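Punt coverage notes, Starnholm at Dovholm
Posted by the Wison Film Desk - November 7, 2020

1/ Thread on why Starnholm keeps giving up field position on punts. The leg is fine. The trouble is in the release and the lanes.
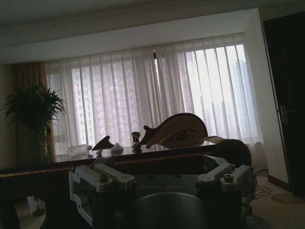

2/ Starnholm runs a spread punt with a three-man shield. The interior linemen take two kick-slides, make contact, then release. Against Dovholm the left guard held his block a full count longer than the right guard on most kicks.

3/ That extra count opens a seam between the guard and the left gunner. Dovholm's returner saw it early. He caught the ball, took one step to his right to hold the contain man, then cut back into the gap.

4/ Punts that traveled well past 40 yards in the air netted closer to 31. A decent share of that loss comes from the same lane.

5/ Hang time was adequate. The ball was up long enough for a gunner with a clean release to be within 10 yards of the catch. The right gunner got there. The left gunner was doubled at the line and went outside both men, so he arrived wide and late.

6/ When a gunner is doubled, the guard on his side has to fan out and replace him. Starnholm's guard stayed on the hash. Either he wasn't taught the replacement rule or he wasn't reading the double. From film I can't tell which.

7/ Directional kicking would cover up part of this. Put the ball outside the right numbers and the left-side seam is a long way from the catch. Starnholm kicked down the middle on all but 3 attempts, and none of those 3 was returned for real yardage.

8/ Zacharias ran the same shield in January, in the playoff loss, and handled it differently. Their personal protector called the side of the double before the snap and the shield released that way. It cost them a little protection time and they accepted it.

9/ Dovholm deserves credit for the return design. They rushed four, dropped the rest early and set a wall on the near side. The double on the left gunner was there from the first punt and never moved.

10/ Starnholm can fix the release timing in a week of practice. Reading the double takes longer, and a young guard will get it wrong a few times in games before he gets it right.

11/ Kickoff coverage is a separate problem - different personnel, different landmarks. I'm still charting it and will post when the second half is done.

Contact the desk | © 2020 Wison Film Desk | Back to top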